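How does a robot learn to tidy up?

A robot doesn't know what a bracelet is or how to pick one up. It has to be shown, many times over.

At Gesterbridge, people do the showing. A person holds a gripper with two jaws and uses it to move small things into a tray — beads, bows, scrunchies. A camera on the gripper records each go. One go is called an example. The team collected 147 examples in August, and a computer looks for patterns in them.

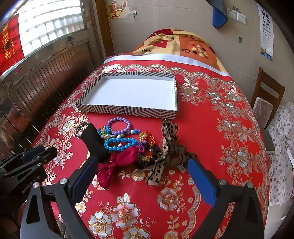 Bracelets, bows and an empty tray on a flowery tablecloth.

Soft things squash and beads roll, so the robot needs examples of both.

Contact Trudasell | © Trudasell | Back to top

Comments
Can it pick up marbles?
My class liked this. We tried it with kitchen tongs.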